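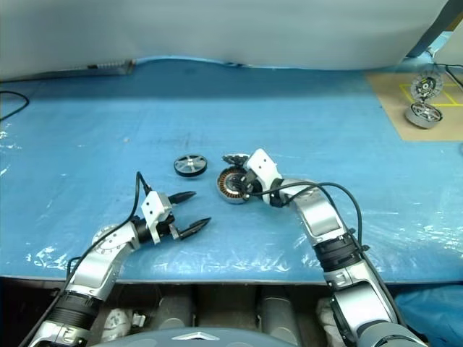

Qual é a melhor forma de proteger o esmalte das bobinas quando se desmonta um motor na mesa?
Panei um tapete macio por baixo, plástico por cima, e o estator sempre pegado pelo núcleo, nunca pelo cobre.

skullia
Pergunto isto todas as vezes que abro um motor, por isso fica já aqui a resposta que me deram no outro tópico. Só que agora tenho outra dúvida: o plástico por cima do tapete não vos irrita? O meu enruga todo e perco os parafusos nas pregas.

gestico
Irrita, pois! Larguei o plástico há 2 anos. Tapete sozinho, limpo com um pano e álcool e está feito.

prastthorpe
Discordo. A massa dos rolamentos entranha-se no tapete e depois vai tudo parar aos enrolamentos. Plástico enrugado troca-se, tapete bom custa dinheiro.

gestico
Massa nos enrolamentos é de quem não limpa as mãos — desculpa lá :)

szalai
Eu uso um cartão com quadrados feitos a fita amarela, um motor por quadrado. Montados para um lado, abertos para o outro. Desde que faço assim nunca mais troquei tampas.

skullia
Boa, essa do cartão vou roubar! E os ímanes? A minha tampa puxa tudo o que é limalha.

prastthorpe
Tampa pousada a direito e longe do estator até à hora de fechar. Antes disso passo fita-cola por dentro do anel, sai imensa porcaria.

gestico
Nisso estamos de acordo. Depois mede a resistência entre fases antes de fechar, poupa-te chatices.

skullia
Domingo fecho o meu e venho cá contar.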